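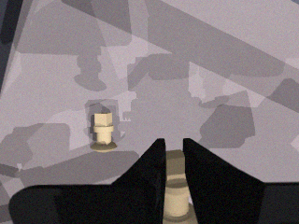 Marjorie Whitlock asked whether the operator's pauses end up in the training data, and whether they can be taken out before export without spoiling the timing of everything else. They are recorded, and they can be removed; the trimming options are set out under Recording.

Home | Arms | Grippers | Teaching | Simulation | Spares | Contact

Zusstead Teaching Station
2020-02-18, Flonetti Product Desk

The Zusstead is a desk-mounted hand controller for demonstrating manipulation tasks to a two-finger gripper, either on a real arm or in the simulator supplied with it. The operator moves the handle and the gripper follows. A trigger under the forefinger sets the distance between the fingers continuously, so a small part can be held lightly or released by degrees.

Teaching modes

Remote mode drives the arm from the controller. Hand-guided mode releases the arm joints so that the operator can move the gripper directly; it needs a real arm with torque sensing and is not available in simulation. Both modes write the same file format, and demonstrations from the two can be mixed in one task folder.

Simulation

The tabletop task set uses small upright pieces with a block head, a collar and a round base. The head gives the fingers flat faces to close on, while the stem is a harder grasp and is best left until the operator is used to the trigger. Lighting and cast shadows can be varied between episodes. We suggest leaving this on – policies trained under one fixed light tend to do badly when moved to another bench.

Recording

Finger opening, gripper pose and camera view are logged at 60 samples a second. One episode may run to 600 seconds. Pauses are kept by default. The trim setting removes any stationary period longer than a chosen limit and rewrites the time stamps after it; the untrimmed file stays on disk until deleted by hand.

Fitting

The base plate is 498 mm wide and takes four M6 bolts. Allow clear space on the operator's side for the full swing of the handle. The Hartley bracket fits without drilling. The older Vetmont bracket needs the adaptor plate, ordered separately.

Controllers shipped before February need the firmware update before trim will appear in the menu.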